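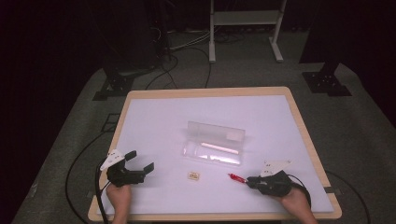 How Do You Teach a Robot to Pack a Pencil Case?

Wednesday, October 21, 2026

You can probably put a pen in a case without thinking about it. You can likely do it while talking, chewing, and looking for your other shoe. A robot can't. A robot that has never been taught has no idea what a pen is, which way is up, or why anybody would want to put one thing inside another thing.

So somebody has to show it. Then somebody has to show it again. This part takes a while.

Why not just tell it?

People used to try. They wrote instructions, one tiny step at a time: move forward this much, close the fingers, lift, move left, open the fingers. It worked fine as long as the pen was in exactly the right spot. If the pen had rolled over by the width of your thumb, the robot would reach down, grab a handful of air, and carry the air very carefully to the case.

Some robots now learn in a different way. They are given lots of examples of a job being done, and a computer program hunts through them for patterns. A program like that is called a learning system. It's a bit like learning to tie your shoes by watching someone's hands, if you needed to watch several hundred times and had no feet.

Fingers you can borrow

Your hand is a wonderful thing, and for this job that's a problem. You have five fingers on it. Many robot hands have two, and they open and close like a crab's claw. If people showed the robot how to pack a case with all their own fingers, the robot would be learning tricks it could never do.

The answer is for people to use two fingers as well. They hold a gripper in each hand and do everything with those. A camera on the gripper sees what the gripper is reaching for. When it's a robot's turn, its own camera can sit in the same kind of place, and the view won't be a surprise.
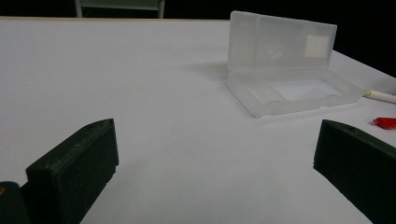
Using grippers takes some getting used to. Things you have been good at since you were three become hard again. Pens roll. Lids have opinions. Grown-ups with important jobs have been beaten by a piece of chalk.

What is one example?

One example is one try at the job, from start to finish. The people who collect them often call it a demonstration, or a "demo" when they're in a hurry. Suppose the job is to put a pen and a white stick into a clear case. The demo begins with the case open and ends when both things are inside.

All that time, the system is saving two kinds of notes:

What the cameras saw.
Where the grippers were, and how wide open they were.

Put those together and you get something like a very dull movie with very exact stage directions. The computer loves it. Nobody has ever asked to see the sequel.

One project, called Odoi, wanted 375 demos of packing a small case. A person who has found the rhythm can do 28 in an hour, with time left to stretch their wrists. You can do the division if you like. It comes to more than 13 hours of putting things in a box, and then taking them out again so they can be put back in.

Please do it wrong (a little)

You might think the best demos would all be exactly the same. They'd be neat, certainly, but the robot would only learn one neat thing. So people change the setup between tries. The case gets turned. The pen starts closer, or farther away, or pointing at a different wall. Sometimes the pen goes in first and sometimes it goes in last.

Small mistakes can be useful too. If a pen slips and the person picks it up again, the robot gets to see what picking it up again looks like. It will need that. It is going to drop a lot of pens.

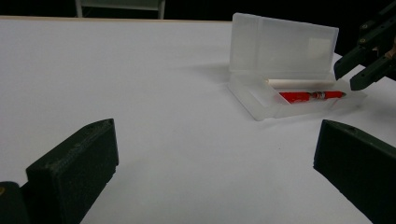
Big mistakes are another matter. If the whole case ends up on the floor, that demo usually goes in the trash. Someone has to look through the recordings and decide which to keep, and at Odoi they threw out 15.

Then what?

The demos go into the computer, which practices guessing. It looks at one moment from a demo and guesses what the grippers did next. At first its guesses are terrible. Each time, it checks what the person really did and changes itself a tiny bit, so the next guess may be slightly less terrible. After a huge number of guesses, it's ready to try with real robot arms and a real pen.

Sometimes that goes well. Sometimes the robot packs the pen beautifully and then tries to pack the table. That means it needs more examples, and everybody goes back to their grippers.

Try it yourself

You need two pairs of kitchen tongs, a box with a lid, and a few pencils. Hold one pair of tongs in each hand. Open the box, put the pencils in, and close the lid, all without touching anything with your fingers. Now turn the box sideways and do it again.

Keep going until you've done it 28 times, or until somebody needs the tongs for dinner.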